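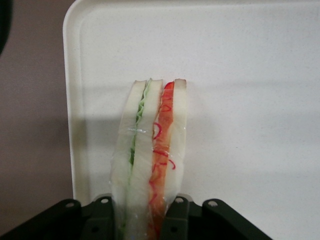
Lunch is served, do not eat it

The sandwich has three slices of white bread, a frill of pale green lettuce, a bright orange layer that could be tomato or could be carrot, and some red squiggles whose identity the makers are keeping to themselves. It comes wrapped in clear plastic, like anything you might grab at a railway station, and it has about as much flavour as some of those.

It is a toy, and it joins the play picnic range at Zillby on 9th July. Abelardo Henríquez, who runs the shop in Toledo, has ordered 862 of them. He had meant to order 800 but says the form got away from him.

"Parents ask what the orange is," he said. "I tell them it's the orange one."

The wrapper has caused most of the discussion. Santino Painemal, who looks after the picnic range, wanted it left off, on the grounds that children would have it in the bin within 10 minutes. Henríquez held out for it. An earlier sandwich, sold bare in April, was returned by 2 customers who felt it looked stale.
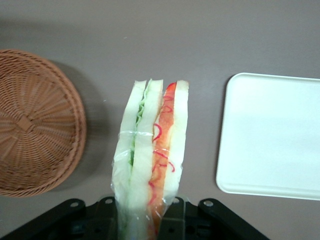

The wrapped toy sandwich beside a round wicker basket.

Baskets are sold separately. A cheese version is promised for later in the year, with or without squiggles.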